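Nundix Kitchen Set — sample episodes for the Gromura two-arm bench
Data card and README, release 3

Summary

The set holds 234 simulated episodes of two-handed kitchen work, made for teams that are thinking about buying the Gromura bench software or already have a trial seat. It ships with the trial and can be used without it. Everything in it is rendered. If you need real camera footage, the set won't help you.

Each episode has a color video, joint positions for both arms and both hands, object poses, and a one-line instruction in English. Video and joint data share one clock. Earlier releases had them on separate clocks, and several users lost time over that, so please delete any copy older than release 3.

What the tabletop group looks like

The largest group in the set uses a wooden table with two gray arms and black multi-fingered hands. A checkered cutting board lies to the right with a lemon on it, and a dark gray pot stands behind it. The instruction for this group is "put the lemon in the pot."

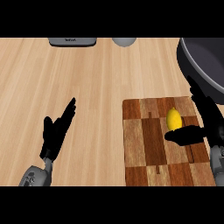 Object poses are given in the table frame, in meters. Rotations are quaternions, w first. The hands have their own file because the finger joints are logged separately from the arm joints, and many users only want the arms. Both files have a row for every video frame, including the ones where an arm is idle.

Video is letterboxed, with black bars at the top and bottom. We left the bars in so that the pixel coordinates match the camera file. If you crop them, shift the principal point by the same amount. The loader does this for you when crop_bars is set to true.

Contents of the download

episodes/ — one folder per episode, numbered from 000
episodes/NNN/video.mp4
episodes/NNN/arms.csv
episodes/NNN/hands.csv
episodes/NNN/objects.csv
episodes/NNN/instruction.txt
camera.json — one camera, same for all episodes
loader/ — Python loader and 4 short test scripts

Unpacked, it takes nearly 60 GB. The video is most of that. A version without video is on the same download page. 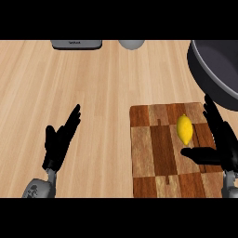 Tabletop group: left hand over bare wood, right hand at the lemon on the cutting board.

How it was made

Operators at Akinola drove both arms by hand tracking inside the simulator. Margus Zariņš set up the scenes and wrote the export code. Elikem Opoku checked the episodes and wrote the instructions. Failed attempts are kept and marked with success = 0 in the index. A drop followed by a second try in the same episode counts as a success if the object ends up where the instruction says.

Known problems

Contact forces are not included. The simulator reports them, but the values jump when a finger touches a thin edge, and we did not trust them enough to publish.

The camera never moves, and objects at the far edge of the table are partly hidden by the top bar. Their poses in objects.csv are still complete.

Lighting is the same in every episode of a group. A policy trained only on this set will probably do badly under other light. The paid Gromura seat can re-render an episode with new lights; the trial seat can't.

Using it with other tools

The CSV files open in anything. Postar users can import a whole folder with the "two arms, split hands" preset, then set the quaternion order to w first by hand — the preset gets it wrong.

License and contact

Free for research and for product evaluation. Ask before you redistribute it or sell anything trained on it. Report bad episodes through the tracker on the download page, with the episode number and the row where the problem starts. The next release is planned for December and will keep the same episode numbers.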